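Returns and exchanges - common questions

How long do I have to return something?
You have 16 days from the day your order arrives. Orders that arrive in April get the same 16 days, holidays included.

Do I need the original packaging?
No. Any clean mailer will do, as long as it closes fully. Put the Rilel return slip inside with the item and cover up any old address labels.

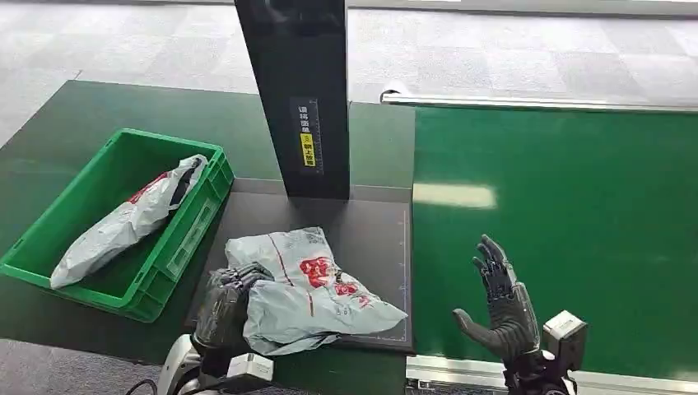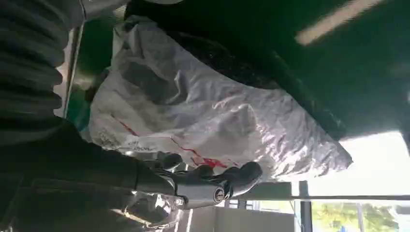
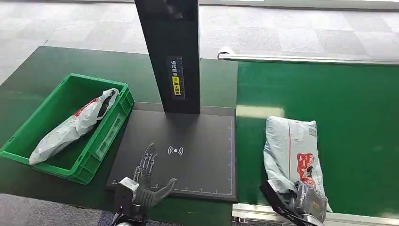

Can I put two orders in one bag?
Please don't. Each order number needs its own bag and slip. Mixed bags go to Keith Partington's desk in Sumergate and take up to 11 extra days.

When will I get my money back?
Refunds are sent within 8 days of check-in. Your bank may take longer to show it - we can't speed that up.

What does a return cost?
$4 per bag, taken out of the refund. Exchanges for another size are free.

What can't be returned?
Swimwear without the liner, earrings, gift cards and anything from the Te Moana final sale.

My item came damaged. What now?
Send a photo and your order number through the contact form before you mail anything back.

Last updated March 11, 2024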